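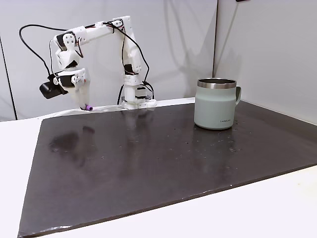

Bench rules for small arms, draft 2
Posted by dnistor_s (Sebastian Nistor), June 16, 2026
838 views · 5 replies

Proposed for Hallwood and Tralberg: cable slack checked at full reach before power-on. Work surface wiped before each run. Fixed start pose, logged.

marinescu_lab
Agree on cables. Wiping every run is too much. Every 5 is enough.

djitaru
Disagree. Crumbs on a dark glossy board change what the detector picks up, and so does glare. Write down the surface state even if you skip the wipe.
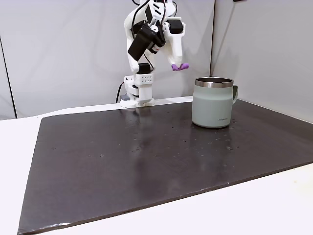
The draft also has no rule for carry height. I want the part above the rim of the target before any sideways move — stated as clearance, measured from the lowest point of the part.

marinescu_lab
Clearance from the fingertip is easier to measure.

djitaru
Easier, and wrong for anything soft that hangs.

dustham2
Is a mug allowed as a target? Handle direction is not in the draft.

dnistor_s
Allowed. Handle direction goes in the log. Carry height added as rule 5, Delia's wording.

Shares: 2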